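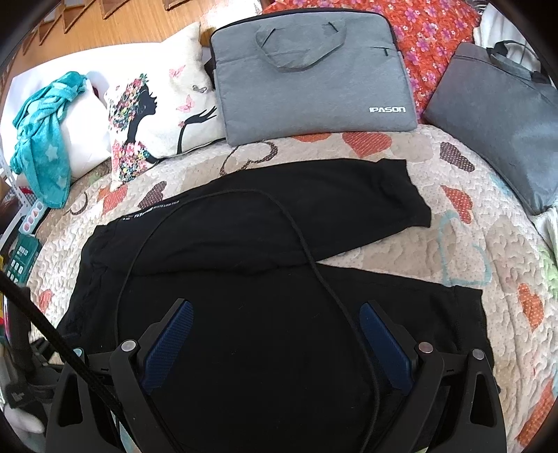 Home News Products Stockists Press Room Contact

Search press releases
Enter keyword Go

FOR IMMEDIATE RELEASE

January 9, 2026

Livine opens free clothing repair counters with Barua, adds take-back for worn bedding

FAKHAM -- Livine, the home and clothing retailer, will open free repair counters in 14 of its stores this spring, in a joint program with mending workshop Barua. First counter is open now at the Fakham store, ground floor, next to fitting rooms. The rest follow in stages through May.

Customers can bring in any Livine garment, bought in any year, with or without a receipt. Seams, hems, buttons, zippers, small holes and pulled threads are all covered. No charge for labor. No charge for standard thread, buttons or patches. Zippers are free up to jacket length, anything longer is charged at cost and the counter will quote before starting.

Garments from other brands are also accepted, at a flat price per job. Price list is posted at each counter and on the repairs page.

The program grew out of a trial last year at the Fakham store. In that trial the Barua team took in 782 items. Black T-shirts and black sweatshirts were the most common single category, followed by work pants and kids' school clothes. Most of the work was plain sewing: an underarm seam, a dropped hem, a cuff. The quickest jobs were done while the customer waited. Items that could not be mended were offered back to the owner or put into the fabric bin for patches.

"People were holding on to clothes with one small thing wrong with them," the company said in a statement. "A two-inch split in a seam and it sits in the closet for a year. We can fix that in a lunch break and we would like to do alot more of it."

How it works

Bring the item clean and dry. Counter staff check it, write a ticket and give a pickup date. Simple jobs same day where there is time. Everything else, allow 2 weeks. Text message when ready. Items not collected in 90 days go to the fabric bin, after one reminder.

No appointment needed for drop-off. Appointments are needed for alterations (taking in, letting out, shortening sleeves) which are a paid service and run on weekday mornings only.

Not accepted: leather, fur, wetsuits, anything with a heating element, shoes. Knitwear is accepted at the Fakham counter only for now, as that is where the darning bench is. Other stores will forward knits to Fakham and this adds several days.

Black fabric: note for customers

Livine is also putting out a short care leaflet on dark clothing, written with Barua and free at all counters. It came out of questions at the trial counter, where faded black cotton was the complaint heard most. Main points:

Wash cold, inside out, short cycle.
Go easy on the detergent. Leftover powder dries as gray marks and gets mistaken for fading.
Dry flat or on a line out of direct sun.
Lint from towels and quilts shows up worst on black so wash them seperately.
Mend with a thread one shade darker than the cloth looks indoors.

The leaflet covers overdyeing as well. Barua will run a black overdye batch once a month for cotton, linen and viscose garments. Polyester does not take the dye and neither does most of the stitching, so expect contrast seams on some items. Price per garment is on the list. Livine garments pay the same as other brands for this one.

Bedding take-back

Starting the same day as each counter opens, the store will also take worn quilts, bedspreads, duvet covers and sheets. Any brand, any condition as long as clean. Usable pieces go to local shelters by way of existing store partnerships. The rest is cut down for patches, padding and cleaning cloths. Customers get a coupon for each bag handed in, one coupon per visit, not valid on sale goods.

Feather and down items not accepted at this time. Nor are electric blankets or mattress toppers. Pillows, sorry, no.

The take-back bins are made by Zeno, which also supplied the counter units, lamps and thread racks for the program. Zeno units pack flat and can be moved between stores in one van load, so a counter can be set up overnight and open in the morning. Larger stores get the long version with a second work surface for spreading out coats and bed linen.

Teaching nights

Each counter will host evening mending sessions for beginners. Two hours, small groups, all materials provided. Topics for the first run are buttons and hems, patching knees and elbows, and binding the frayed edge of a quilt. Places are free but must be booked. Livine has set aside 1000 places across all stores between now and the end of May. Booking is by store, on the store's own page -- the main phone line cannot book sessions.

Under 16s welcome with an adult. Bring something that needs mending if you have it. If not there is a box of practice pieces.

Jobs

Barua is hiring menders for the new counters. Part-time and full-time. Experience on an industrial lockstitch machine is helpful but hand sewing is the main requirement, and applicants will be asked to do a short bench test: one blind hem, one button with shank, one patch. Paid training at the Fakham workshop before a counter opens. Apply through the Barua careers page, not in store.

Counter hours

Fakham: 10 to 6, Sunday 12 to 5.
All other stores: see store page once opening date is confirmed. Dates are being posted as fit-out is finished so please check before making a trip.

About Livine

Livine sells everyday clothing, bed linen and household textiles through its own stores and online. Repairs page has full terms for the program.

About Barua

Barua is a mending and alterations workshop based in Fakham. It repairs clothing and household textiles for the public and for retailers.

About Zeno

Zeno makes flat-pack store fixtures and workbenches.

Press contact

Livine press desk, Fakham office. Requests for counter visits, please give two days notice. The Barua bench can be filmed in the mornings only. Price list and leaflet available as PDF on request.

-- ENDS --

Recent releases

Livine Fakham store: new entrance and parking changes
Winter bedding range, sizes and care information
Barua workshop moves to larger premises
Zeno fixtures now in all Livine outlet stores
Livine holiday returns extended
Notice to customers: change of packaging on fitted sheets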